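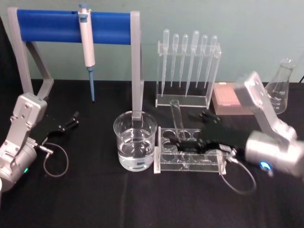
Wanigasekara Hall – room and event data

README, last touched March 2018

What this is

Listing data for the rentable rooms at Wanigasekara Hall, Stadholm. One row per room per layout. Feeds the venue page and the PDF that goes out with quotes. If the page and the file disagree, the file wins, and please tell Thilini Munshi so the page gets fixed.

Not in here: prices, catering menus, anything about the permanent galleries. Prices live with Cor Mulder and change too often.

Files

rooms.csv – the main one
layouts.csv – seating plans by room
blackout.csv – dates nobody can book
notes.txt – leftovers, read before asking

Columns in rooms.csv

room_id: short code, lower case, never reused. The old Print Room is pr1 and the new one is pr2. Don't merge them.
name: as printed on the door.
floor: G, 1 or 2. The mezzanine is down as 1 even though the elevator button says M.
cap_standing, cap_seated: whole numbers. Blank means not allowed, zero means someone made a mistake.
daylight: y/n. Skylights count.
step_free: y/n/part. Part means a ramp has to be booked.
noise: quiet, normal, late. Late rooms can have amplified music after 10.
contact: initials only.

Capacities

Courtyard Gallery is 100 standing. Also 100 seated, theater style, and yes both numbers are right – the fire limit is what caps it, chairs or no chairs. Round tables bring it down, see layouts.csv. The Reading Room takes 15 around the one big table, which can't be moved. East Studio seats 8, with the door to the terrace kept clear.

Bastian Rieger did the measuring and the fire sheet. Older brochures give bigger figures for the Courtyard, from before the bar went in. Ignore them.

Layouts

theater, classroom, rounds, boardroom, empty. Lower case please. "Cabaret" got used for a while and means rounds with one side open to the stage. Those rows are now rounds with cabaret in the comments column. I may have missed a couple.

Blackout dates

Covers gallery changeovers, the staff party, the June members' weekend, and any day the loading door is out of service. Start and end dates are both included, so a one day closure has the same date twice. Half days are not supported. If only the morning is gone, block the whole day and put a line in the comments, and Anoma Barua will sort it out with the client.

How to update

Edit the csv, save as UTF-8, comma separated. Do not open it in a spreadsheet and let it "fix" the room codes.
Run the Itov import from the admin page. Takes a minute or two.
Look at the preview. Accents in names are teh usual thing to break.
Publish.
Write what you changed at the bottom of notes.txt with your initials.

Known problems

Terrace has no row of its own, it's sold with East Studio.
step_free for the Reading Room says part, should probaly be y now that the new door is in. Waiting to hear from Bastian.
Wonov still pulls the old file for their venue directory. Yuzuki Ebihara has asked them to switch over.
Wedding ceremonies aren't flagged anywhere. Courtyard only for now.
Photos are not versioned. Whatever is in the folder is what shows up.

Use

Fine to pass on to planners and agencies as is. Keep the room names spelled the way we have them, and send people to the events office for a hold – nothing in these files is a live calendar.

Questions: Thilini for the data, Anoma for bookings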